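### 3.2 Recipientes abiertos y fruta suelta

Seguimos con los recipientes. En la primera ronda (88 hogares, barrio de Jumell) la fruta aparecía sobre todo en fruteros hondos, de cerámica o cristal, y casi siempre mezclada: cítricos abajo, lo blando arriba. Resultado esperable, golpes en la capa inferior. La encuesta Plevari recoge 1,843 piezas anotadas con su recipiente y su posición; de ahí salen las categorías de la tabla 2. Pendiente de revisar la categoría «otros», demasiado amplia todavía.

Distinguimos tres cosas que en la literatura suelen ir juntas: profundidad, rigidez de la pared y acceso desde arriba. La tercera pesa más de lo que pensábamos. Cuando la boca es estrecha la pieza se suelta antes de tiempo y cae; con boca ancha se acompaña hasta el fondo. Jurčo ya lo apuntaba para el pan, no para la fruta.
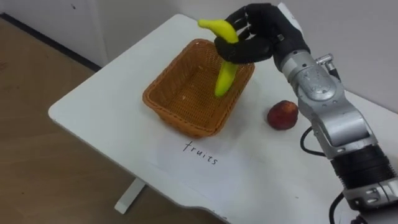

**Figura 4.** Plátano y cesta rectangular de mimbre, poco profunda.

El plátano es el caso incómodo de la muestra. Forma curva, piel que se marca enseguida, apoyo inestable en cualquier superficie lisa. Los participantes lo dejaban tumbado y, si el recipiente era pequeño, con un extremo fuera. En una cesta baja como la de la figura 4 cabe la entrada en vertical, con el rabillo hacia arriba y la punta contraria ya dentro, casi tocando el fondo; la pieza se tumba depués, si hace falta. Además el trenzado es visible también en el fondo, no solo en las paredes, y eso nos interesa por el rozamiento: sobre fondo liso la pieza resbala hacia la esquina, sobre fibra se queda mas o menos donde se deja. Esto último lo tratamos en 3.4.

Sobre la madurez. Separamos los plátanos aún verdosos de los amarillos y de los ya moteados, clasificación a ojo, escala Heltoveo de 8 grados. Los verdosos aguantan casi cualquier recipiente. A partir del grado intermedio la diferencia entre cesta y frutero hondo se nota, sobre todo si hay otra fruta encima. No medimos temperatura de la cocina, limitación clara.

Queda el peso. Ningún recipiente de la muestra pasaba de 800 gramos en vacío, y los de fibra eran los más ligeros: se desplazan al apoyar la mano en el borde. Varios hogares los arrimaban a la pared. Ver anexo B para el desglose por tipo de mesa.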